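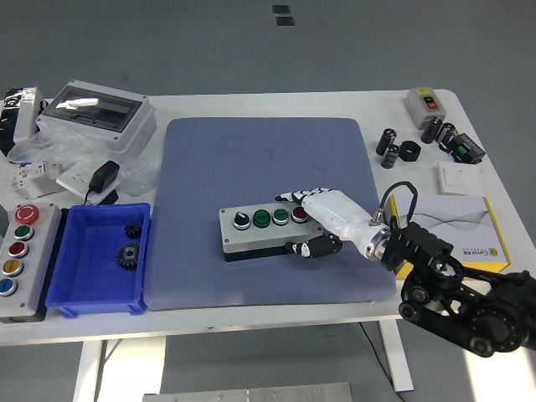

Four-way control station on a padded bench mat: selector knob, two green buttons, one red.

Workshop > Bench Mats > Urnton Padded Bench Mat

Urnton Padded Bench Mat, Grey-Blue

A thick, cushioned mat for repair benches, hobby tables and test areas. It keeps small parts from rolling, protects painted and plastic housings from scratches, and takes some of the noise out of a hard tabletop. The corners are rounded so they don't catch on sleeves or leads.

The top has a fine dotted texture. Screws and washers stay where you put them, but you can still slide a heavier unit across to work on the other side.

Details
Thickness: 11 mm
Weight limit: 78 kg, spread evenly
Colour: grey-blue
Underside: plain foam, non-adhesive
Packed: rolled, in a cardboard tube

Please note this is a cushioning mat only. It is not earthed and is not sold as anti-static. If you work on bare circuit boards, look at the Vukach grounded mat instead.

Laying it out
The mat arrives curled. Unroll it face down and leave it overnight – longer in a cold shed. Don't use a heat gun, as the foam will shrink and won't recover. It can be trimmed with a sharp knife and a metal ruler.

Cleaning
Wipe with warm water and a little dish soap. Grease marks should be dealt with the same day; older ones tend to leave a faint shadow that doesn't affect use. Avoid acetone and brake cleaner. Keep soldering irons in their stand, because the surface marks at soldering temperatures.

Ordering
Stock is held at our Wovside warehouse and leaves within 16 working hours of payment. The charcoal colour is sold out and is due back in May. Schools and repair shops ordering in quantity can ask for the trade price list. Unused mats can be returned in the original tube – trimmed mats can't be.

Page updated April 24, 2021

Related items
Vukach Grounded Bench Mat with Wrist Lead
Khúc Magnetic Parts Tray
Urnton Cable Tie Pack, 500 pieces
Urnton Clamp-On Bench Lamp
Khúc Precision Screwdriver Set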